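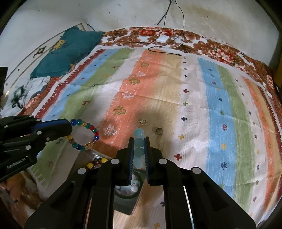 Does "lifetime" stretch cord really exist, or am I paying extra for a label?

4 min read

Posted by tinroof_lane

I make beaded bracelets for a craft table here in Stadon and for friends who ask. Mostly round glass, sometimes stone. For years I bought whatever clear stretch cord was cheapest and nobody complained much. Then in December I had three come back in one month, all snapped, one of them in a parking lot with the beads all over the place.

The bead counter at Trajkovski told me the answer is Vanatex cord, the 0.8 mm, which comes with a "lifetime hold" promise on the spool. It costs more than double what I was paying. I asked what the promise covers and was told they replace the cord. Well, great. They replace a few cents of cord and I still have an unhappy customer and a bag of loose beads.

I also keep reading that you have to put glue on the knot, and then that you must never put glue on the knot. Both camps sound very sure of themselves. I have a tube of Penik jewelry glue that has been open since the summer and I don't know if it does anything except turn white.

So, has anyone tested any of this? I don't mean "I've always used it and love it." I mean used two kinds side by side and seen one last longer. I have an order for 115 bracelets for a school fundraiser and I'd like to not make them all twice.

Posted by saltbox22

I've always used the expensive one and never had a problem. You get what you pay for. Glue every knot, let it sit overnight.

Posted by hexnut_and_thimble

I did a side by side once, because I was as annoyed as you are. It was not science. I made 7 bracelets on the Vanatex and 7 on a no-name cord of the same thickness, same 8 mm glass beads, same knot, and gave them to people at work to wear every day. After a few months two of the cheap ones had gone and one of the Vanatex ones had gone. Draw your own conclusions from that. I wouldn't draw any.

What I did learn came from looking at the broken ends. Not one of them had failed in the middle of a clean stretch of cord. One had come undone at the knot and the other two were frayed through right where a bead hole had a sharp rim. If you run a needle around the inside of a cheap glass bead you can often feel it catch. No cord is going to hold up to that, whatever it says on the spool. I now use a bead reamer on anything that catches, wet, with light pressure, and throw out the chipped ones. It's slow. For your order I'd pick one batch of beads, check a handful, and send the whole batch back if they're rough.

Other things I'd do before paying double:

Stretch the cord before you string it. Pull a length firmly four or five times. New cord relaxes with wear, and then you see gaps between the beads and people think it's about to break.

Go up a thickness if the holes allow it, or run a thinner cord through twice. The second pass is the only change I'd put money on.

Use a surgeon's knot, pull it tight while the cord is stretched a little, and tuck it inside a bead with a bigger hole.

On glue – the hard, fast-drying kind makes the cord brittle next to the knot. I've seen that myself, under a magnifier. A flexible glue seems harmless and may stop the knot slipping. Your Penik tube is probably past it if it has been open that long. Try it on a scrap, leave it a day, then bend it. If it cracks, there's your answer.

As for the lifetime promise, read the small print. Mine said the cord was covered when "used as directed," and the directions said not to get it wet or wear it to sleep, and to restring once a year. So the lifetime is a year.

Posted by quarter_past_plum

Not quite what you asked, but check the age of the spool. I bought 540 feet on clearance and it was going yellow at the core. Snapped in my hands. Could have been the best brand in the world and it would still have been old cord. I can't find a date on most spools, and the seller has no reason to tell you.

For the fundraiser I would make five, have a few kids yank on them for a week, and then decide. Kids are harder on a bracelet than any adult – and they roll them off over the hand instead of lifting them, which puts all the strain on one spot.

I disagree about the magnifier by the way. Everything looks bad under a magnifier.

Viewed 1,614 times

Related
Crimp beads keep slipping on soft wire
What size bracelet fits most adults?
Is sterling plate worth it for a craft table?
Getting old glue off glass beads
Silk thread or nylon for a long necklace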